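Arm money: where we've got to

I said I'd post once the quotes were in, and they are! Octavio Pacheco has been through all three with me and we've settled on the pair from Ovness at 1,358 for the two, mounts and cables in. Pranunon wanted more than that before we'd even talked about grippers, so that was a short phone call.

The fingers are the bit I keep changing my mind about. I like the yellow ones with the hollow cells, and spares are what we'll get through fastest, so I've put 253 aside for those alone.

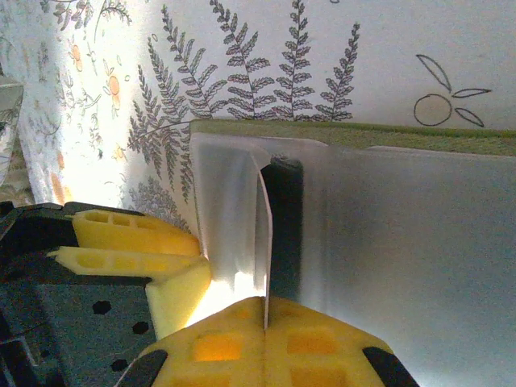

What's still to buy

Next up is the second bench. Saeed Farahani reckons 667 covers the aluminium rail and the panels, and he'd like the same layout as the one we've got – two arms side by side along the front rail, with a patterned sheet on the table and a few odds and ends to reach for.

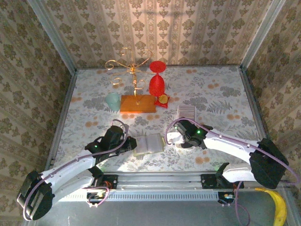 I'd wanted to hold off until July, but Arboleda will only keep the price for 5 weeks, so the order goes in on Monday. If you've a strong view on cable clips, tell me before then – I haven't picked any yet and the catalogue is enormous.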